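Die **Beschaffungsplanung für Reinigungsroboter im Beherbergungsgewerbe** umfasst die Schritte, mit denen ein Hotel oder eine Pension den Bedarf, die Kosten und die baulichen Voraussetzungen für einen mobilen Roboter mit Greifarm ermittelt. Sie unterscheidet sich vom Kauf einfacher Bodenreinigungsgeräte vor allem durch den höheren Aufwand für Werkzeuge, Erprobung und Wartung.

## Bedarfsermittlung

Am Anfang steht eine Liste der Tätigkeiten, die der Roboter übernehmen soll. Im Badezimmer sind das meist Bodenkanten, Duschwannen und Fugen. Für jede Tätigkeit wird festgehalten, welches Werkzeug nötig ist und ob der vorhandene Greifer es halten kann. Bürsten gelten als Verbrauchsmaterial und werden im Haushaltsplan getrennt vom Gerät geführt.

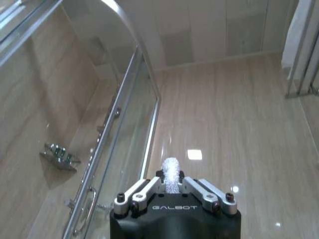
## Bauliche Voraussetzungen

Vor der Bestellung werden die Räume aufgenommen, in denen das Gerät arbeiten soll. Erfasst werden Durchgangsbreiten, Schwellen, Bodenbeläge und die Art der Türen. In älteren Häusern weichen die Zimmer oft voneinander ab, so dass eine Begehung mehrerer Zimmertypen üblich ist.

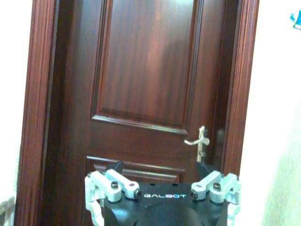 Türen verursachen in vielen Planungen den größten Einzelposten nach dem Gerät selbst. Automatische Antriebe sind teuer und bei Innentüren selten vorhanden. Ein silberner Hebelgriff auf schmalem, länglichem Schild, wie er an der rotbraunen Holztür sitzt, wird deshalb gesondert geprüft: Kann der Greifer ihn bedienen, entfällt der Umbau. Andernfalls bleibt die Tür während der Reinigung offen, oder das Personal öffnet sie -- beides gehört in die Zeitplanung.

Glatte und spiegelnde Oberflächen werden ebenfalls vermerkt. Glas, Chrom und polierte Fliesen können die Abstandsmessung mancher Sensoren stören. Der Leitfaden *Rurier* empfiehlt, dafür eine Probestellung im tatsächlichen Raum zu vereinbaren.
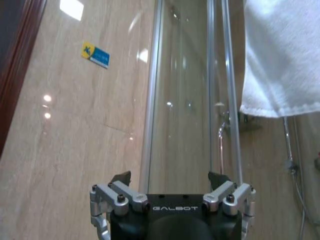

*Greifer vor einer Duschkabine mit Glaswand und marmorierten Fliesen*

## Kostenrahmen

Die Gesamtkosten werden üblicherweise auf die Nutzungsdauer verteilt. Neben dem Kaufpreis oder der Mietrate zählen dazu:

- Einrichtung und Einweisung
- Ersatzteile für Greifer und Gelenke
- Werkzeuge und Bürsten
- Softwarepflege
- Versicherung

Das Planungsschema *Stutcombe* setzt drei Jahre als Rechnungszeitraum an und geht von einem Haus mit 77 Zimmern aus. Kleinere Betriebe müssen die festen Kosten auf weniger Reinigungen umlegen und wählen daher häufiger die Miete.
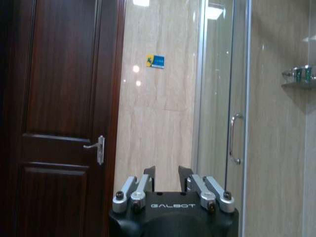

Beim Mietmodell ist die Wartung meist enthalten, die Werkzeuge dagegen nicht. Im Modell *Quiroga* wird nach Einsätzen abgerechnet, wobei 100 Einsätze im Monat als Mindestmenge gelten. In der Nebensaison kann das teurer werden als eine feste Rate.

## Erprobung und Abnahme

Eine Probestellung dauert in der Regel drei Wochen. Die Abnahmekriterien werden vorher schriftlich festgelegt, darunter die Dauer je Raum, die Zahl der Eingriffe durch das Personal und Schäden an Einbauten. Das Prüfblatt *Nider* sieht außerdem vor, bewegliche Gegenstände wie Handtücher und Flaschen während der Probe im Raum zu lassen.

## Siehe auch

- Servicerobotik
- Lebenszykluskosten
- Gebäudereinigung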